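Filed under: Household textiles / Table linen / Disputed origins

Checkered tablecloth

Last revised March 10, 2021, by Kanako Sugawara

A checkered tablecloth is a table covering with a repeating pattern of squares, usually in white and one other color. The most familiar version is red and white, but blue, green, yellow, pink and black are all common. The pattern may be woven into the cloth or printed on it, and the same design appears on paper, oilcloth and plastic sheeting. It is used in restaurants, at picnics and in home kitchens in many countries, and in popular writing it is linked most often with Italian food, French bistros and the outdoor meals of the American summer.

Much of what has been written about the cloth is repeated from earlier popular writing, and very little of it can be traced to a source. The account below keeps to what can be shown from surviving cloth, shop catalogs and the way the fabric is made. Where a well-known story is given, it is given as a story.

Terms

Checked and checkered are used loosely and often mean the same thing. Weavers make a finer distinction. A true checkerboard has two colors only, set in solid squares that meet at the corners. Most so-called checkered tablecloths are something else. They are made by crossing bands of white and colored yarn in both directions, so that some squares come out full color, some come out white, and those in between come out as a paler mixture of the two. That makes three tones, and the cloth is properly a gingham or an even check.

Printed cloths can imitate either kind. A printed gingham copies the mixed squares as a flat tint, sometimes with fine diagonal lines added to suggest weaving. The quickest test is to turn over a corner. Woven checks are the same on both faces, or very nearly so, while a print is usually weaker on the back.

Sellers pay little attention to any of this. The words "bistro," "picnic," "country" and "trattoria" are attached to the same goods according to season, and no difference in weave or size should be read into them.

Manufacture

The even check is one of the simplest patterns a loom can produce. It needs only a plain weave, two colors of yarn, and a regular count before each change of color. It can be made on almost any loom, by a weaver with modest training, and it hides small faults well. These facts are worth keeping in mind when reading claims that the pattern "came from" one town or one people. A design this easy has very likely been arrived at many times, by people who had never heard of each other.

Cotton is the usual fiber. Linen checks are older in some regions and more costly. Since the spread of man-made fibers, a large share of restaurant cloth has been polyester or a blend, which wrinkles less and dries faster. It also sheds water, so a spilled drink tends to run across it and onto the person sitting opposite. Makers describe this as stain resistance.

The size of the square varies widely. Household cloths in older catalogs tend toward small checks. The large square, 2 inches or more on a side, is now treated as the classic form in advertising and film, but it is hard to find in plain household goods from before the age of cheap printed plastic. It may owe more to what reads well at a distance than to any kitchen tradition.

Origin claims

The Italian claim

The best-known account holds that checkered cloth was the everyday table linen of Italian villages and was carried abroad by emigrants who opened restaurants. Parts of it are reasonable. Checked cloth was woven in Italy, as it was nearly everywhere else that had cotton or linen yarn, and Italian restaurants abroad certainly used it. The weak point is the middle of the story. White or plain natural linen seems to have been at least as usual on village tables, and many early restaurant keepers bought their cloths from local wholesalers in the cities where they had settled. Those wholesalers sold the same goods to boarding houses, lunch rooms and beer halls.

It is therefore possible that the cloth became Italian abroad, through use, and was then carried back to Italy by visitors who expected to see it. This is also a neat story, and it should be handled with the same caution as the others.

The Lestholm claim

The town of Lestholm has for many years described itself as the birthplace of the table check, and a sign on the road into town says so. The claim rests on a single folded cloth kept in the town hall, blue and white, with a paper label giving the name of the weaver and a date. The label is in a later hand than the date it bears. The cloth itself has machine-sewn hems, which defenders of the claim explain as a repair. No written record of a check-weaving trade in Lestholm has been produced, though the town did have flax growers and a dye works.

The Drodberg claim

Drodberg, a short distance down the same valley, makes a rival claim based on an inventory from an inn. The inventory lists "checked cloths, 15, of which 2 poor." This is better evidence, in that it is a real document of the right kind and the number is of the size one would expect for a working inn. It shows that an inn in Drodberg owned checked cloths. It does not show where they were made, whether they went on tables, or that anyone had them first. The word translated as "cloths" is used elsewhere in the same inventory for towels.

Both towns hold a linen market in December, and both sell checked cloth there. The stock at both markets is largely imported.

The practical explanation

A different line of argument leaves geography out and says the pattern spread because it hides stains. This is repeated so often that it has become the default answer. It was set out at some length by the textile writer Ishida, who argued that a broken pattern of squares makes it harder for the eye to pick out a mark, and that red was chosen to disguise wine and tomato sauce.

The first half is plausible. Any busy pattern hides marks better than plain white does, and a cloth that can go an extra meal between washes saves money. The second half is weaker. In an even check, a large part of the surface is still white or pale, and a splash of wine doesn't keep to the red squares. Anyone who has eaten spaghetti over one of these cloths can judge for themselves how much was hidden. The argument also does nothing to explain blue checks, which are just as old and disguise nothing that is commonly served.

A duller reason may be enough. Red and blue dyes that stood up to hot washing were available and cheap, checked cloth was sold by the yard for aprons and curtains, and a restaurant owner buying in quantity took what the supplier had. Once customers had learned to expect the pattern, later owners had a reason to go on buying it.

Use in restaurants

By the middle of the twentieth century the checkered cloth worked as a sign. It told people on the street that a place was informal and that prices would be low. Later it told them that a place wished to seem so, and this is largely how it works now. Expensive restaurants have used it for its air of plainness, and many cheap ones have given it up in favor of bare tables, which need no laundry at all.

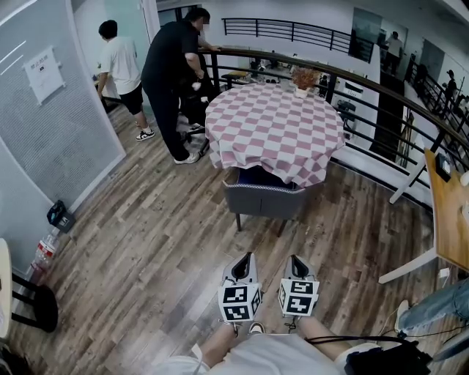

The laundry question is often left out of histories, though it probably decided more than taste did. A restaurant that rents its linen is bound by what the linen service stocks, and services like a small range of goods that can be swapped among customers. White suits this best, since it can be bleached hard. Colored checks fade at different rates and soon stop matching. Some owners got around the problem with a glass or clear plastic top laid over the cloth, so that it could stay in place for weeks. Others changed to vinyl, and the pattern went on without the textile.

Claims that the pattern makes diners hungrier, or makes them stay longer or spend more, turn up regularly in trade writing. The Furnon catalog, a supplier's price list, printed for several seasons a statement that red checks "raise the appetite." No test was described, and the statement was dropped without comment when the catalog began to feature plain gray.

Use at home and outdoors

At home the cloth is mostly a kitchen item. It is less often used in dining rooms, where plain or figured linen kept its higher standing. Round tables are a minor difficulty, as a square check hangs unevenly from a curved edge and the lines of the pattern drift at the folds. Purpose-made round cloths do not cure this. They only make the hem even.

The picnic link is strong in pictures and weaker in practice. Illustrators took to the check early because it shows at once which part of the grass is the meal. Family photographs are a poor match for the illustrations, and show plaid blankets, bedspreads, old curtains and newspaper – whatever was in the car. Ants, which the illustrations also favor, are better supported.

Standing of the evidence

Tablecloths are used until they wear out and are then cut up for rags, so the cloths that survive are the ones that were seldom used, or that somebody thought special. Collections are for that reason poor guides to ordinary tables. Paintings are no safer, as painters kept props and used them again. Inventories give counts without patterns more often than not. Until more of the wholesale records have been read, any firm statement about who first put a checked cloth on a table should be taken as local pride or advertising, and the entry on Lestholm has been marked accordingly.

Related entries
Gingham
Oilcloth
Linen services
Placemat
Lestholm (disputed)
Drodberg inn inventory
Candle in a wine bottle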